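Thread on serum ferritin, because the result gets misread in both directions. I review lab reporting formats for a living and I'm not a clinician. Nothing in here is a dose recommendation. (1/16)

Ferritin is a storage protein. A small amount circulates in the blood, and in a person with no inflammation the circulating amount tracks stored iron reasonably well. That is the whole basis of the test. (2/16)

Hemoglobin answers a different question. It tells you whether red cell production has already suffered. Stores can be empty for a long time before hemoglobin drops below the reference range. A normal blood count does not rule out iron deficiency. (3/16)

Reference ranges: most labs print a lower limit derived from a local population sample. If that sample included people with undiagnosed deficiency, the lower limit gets dragged down. This is a known problem and it is very slow to get fixed. (4/16)

The Gimon outpatient lab used a lower limit of 6 until September. It is now 30. Units are ng/mL. Same assay, same analyzer, same patients. A result of 17 went from unflagged to flagged overnight, and a lot of people phoned their doctor asking what had changed in their body. (5/16)

The footnote explaining the new limit is on page two of the printout. The patient portal only shows page one. I have reported this. (6/16)

Diet questions come up every time I post on this, so briefly. Iron in plant foods is non-heme iron, and its absorption depends heavily on what else is in the meal. Ascorbic acid eaten at the same sitting raises it. Fruit is the ordinary way to get there, and a nectarine and a mango on a dish will both contribute, the mango more per gram. Neither is a meaningful source of iron itself. Tea and coffee with the meal push the other way. (7/16)

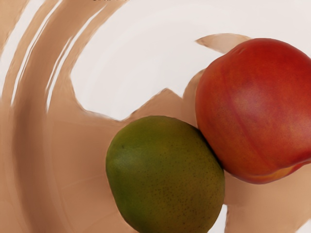 Effect size matters. Single-meal absorption studies show large differences with vitamin C. Studies run over weeks on a mixed diet show much smaller ones. Fruit with lunch, a red nectarine or anything else, is a reasonable habit and a poor treatment for a ferritin of 8. Established deficiency usually needs supplements plus a look for the cause. (8/16)

Now the other direction. Ferritin is an acute phase reactant. It rises with infection, liver disease, heavy alcohol use, metabolic syndrome and many inflammatory conditions, whether or not there is extra iron in storage. (9/16)

Worked case, shared with permission and stripped of detail: ferritin 521, transferrin saturation normal, CRP raised. The person had read that anything over 200 meant iron overload and had booked a private genetic test. The repeat, taken after a chest infection cleared, was inside the range. (10/16)

The number to look at beside a high ferritin is transferrin saturation. High ferritin with high saturation needs iron overload considered. High ferritin with normal saturation makes overload less likely and points the search elsewhere. It still needs a clinician, particularly if it persists. (11/16)
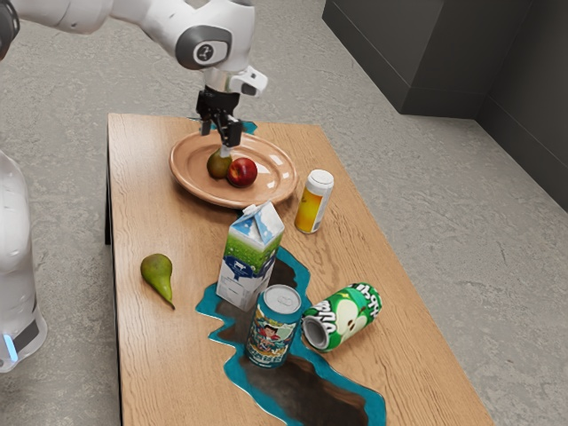 The same mechanism hides deficiency. Someone with active rheumatoid arthritis or inflammatory bowel disease can show a ferritin of 60 with very little usable iron. Several guidelines apply a higher cutoff when inflammation is present. The printed range on the report almost never adjusts for this. (12/16)

On apps. Podness added a ferritin field in its last update and draws a green band behind the trend line. The band is fixed. It does not take sex, pregnancy, the issuing lab's range or a CRP value into account. The Lapointe tracker lets you type in your own limits, which is more work and gives a chart you can use. (13/16)

Also on trends: don't plot results from two assays on one line. Ferritin immunoassays are not fully interchangeable between manufacturers even with a common reference material behind them. If your clinic switched labs, start a new series. I had to do this with my own results when the Gedureck site closed and samples went elsewhere. The apparent drop was partly the method. (14/16)

Sample conditions. Ferritin itself does not need fasting. Serum iron and transferrin saturation vary through the day and after a meal or an iron tablet, so many labs ask for a morning fasting sample for the full panel. If your saturation looks odd, check what time the blood was drawn and whether you had taken a tablet that day. Write that down beside the result. Nothing on the report will record the tablet. (15/16)

Things worth asking for when you get the result: the actual number instead of "normal," the units, the lab's range, transferrin saturation from the same draw, and CRP if ferritin is high or if you have an inflammatory condition. In the US ferritin is usually reported in ng/mL and elsewhere often in µg/L. The two are numerically identical, so no conversion is needed. (16/16)

Addendum, 15/11/2021: several replies asked about retest timing after starting oral iron. Hemoglobin is normally checked within a few weeks if it was low to begin with. Ferritin takes longer to move, and checking it every fortnight mostly measures noise. Your prescriber sets the interval.

Second addendum: post 5, the old limit of 6 applied to adult women only. The adult male limit was higher and has not been revised. Children have separate ranges and I have not looked at those.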